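I had a plan for June and the plan was simple: teach the arm to handle fruit, by remote control, one demonstration at a time, until I had 300 good ones. I'm at the apples-in-a-bowl stage now and my thumbs have opinions about it.

The way I do it is pretty low tech. I hold the controller, I watch the video feed, and every move I make gets recorded along with what the cameras see. Later the whole pile goes into training – folder name Unulham, don't ask – and the arm tries to do it alone. So if I dither over an apple, I'm basically teaching it to dither!

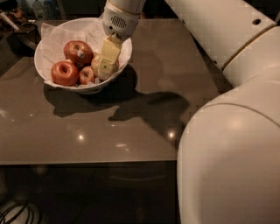 Nazmiye Kırmızıgül wrote back after my last post that I should stop deleting the clumsy runs, that a policy trained only on perfect grabs has no idea what to do when an apple rolls, and that she'd keep at least one bad approach in every 8.

Okay, fair. I'd thrown out a lot of those (sorry, Nazmiye) and I went digging in the trash folder that same evening. Run 1768 is a great one: I come in way too low, back off, turn the wrist and try again from the side. Ugly, but that's exactly the kind of recovery I'd want it to copy.

The other thing I'm changing is speed. I used to rush the part between reaching and gripping, and the playback looks like somebody swatting a fly. Now I stop for a breath above the table before I commit to anything.

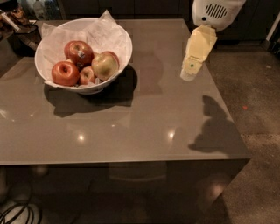

It makes each run longer and I get fewer done before dinner, but the motion is so much smoother when I plot it. Next I want to try the same thing by hand, just pushing the arm through the move with the motors slack, and see which set trains better. My bet is on remote control for the reach and hands-on for the grip.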